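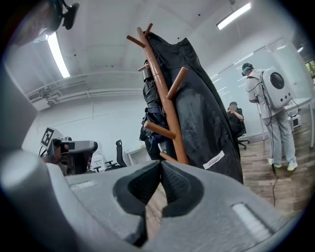 The coat stand, with my black stuff on it

Ngau337
Does anyone else's stand end up like this? Brown wood, pegs all the way down, and I still pile everything at the top. Thinking of wall hooks instead.

Pleltmont
Keep it! Move the big one to a low peg — mine stopped wobbling.

Sustatis
Disagree, long things drag on the floor if you hang them low. Wall hooks every time.

Pleltmont
Depends how tall you are, surely?

Ngau337
It's the stand that's short of pegs, not me. Might try 2 hooks first.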